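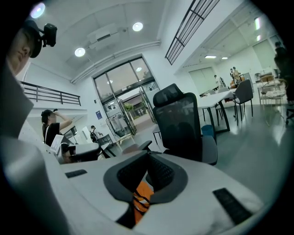
Brendora's new one "Chisholm" – is anybody else hearing a different record than the reviews?

tapehiss_mel
I've had this on since it went up this morning and I figured I'd start a thread before the old one gets any longer. Quick background for folks who don't know them: Brendora started out putting loose tracks on the Multix page, then went quiet, and now we've got "Chisholm" out of nowhere with a guest verse from Itell. It runs 2 minutes 38 on my player, and I swear it feels like half of that (in a good way!). The drums come in late, the hook is basically one line repeated, and Itell slides in like the beat was built for it. I love it. I played it for my sister over the phone and she asked me to start it over before it was done.

low_end_larry
Glad you're enjoying it, Mel, and I mean that kindly, but I'm not there yet. The hook sounds unfinished to me. I kept waiting for a second half that would answer the first half, and then it fades. Itell's verse is great, no argument. I just wish the rest of the song had been given the same attention.

porchlight77
I'm with Mel on this one. Larry, try it on real speakers if you can. There's a bass part under the hook that I missed completely on my phone, and once I caught it the repetition made a lot more sense to me, because the bass line changes each time the words come around.

low_end_larry
Fair enough, I did hear it first in the car with the windows down. I'll give it another go tonight in the good chair with the lights low and report back.
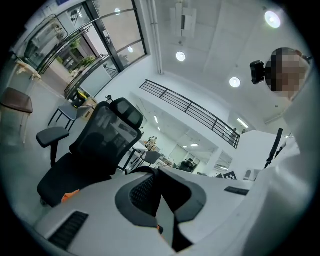 Black office chair with a mesh back and separate headrest

tapehiss_mel
Please do! And listen for the little laugh right before Itell starts. I don't know if it was left in on purpose but it makes me smile every time.

quarter_note_q
Question for the longtimers – is this supposed to be from an album or is it a one-off? The Multix page just says "new single" and nothing else. I only found Brendora in April so I'm still working my way back through everything, and I'd love to know which of the older songs to go to next.

porchlight77
No album that I've heard of. Somebody on the old thread thought 21 songs were recorded and most of them got shelved, but I never saw where that came from, so take it with a grain of salt. As for older stuff, start with the 3 loose tracks at the bottom of the Multix page and go up from there. The middle one is my favorite, and it's got that same sleepy kind of drumming.

low_end_larry
Okay, reporting back. The bass part is lovely and I take back "unfinished." I still think the fade comes too soon, and Mel, I'm sorry, the laugh bugs me. But I played it four times in a row, so make of that what you will.

tapehiss_mel
Four times! I'm counting you as a fan, laugh or no laugh.

quarter_note_q
Middle track is playing now. Oh, this is nice. Thank you, porchlight.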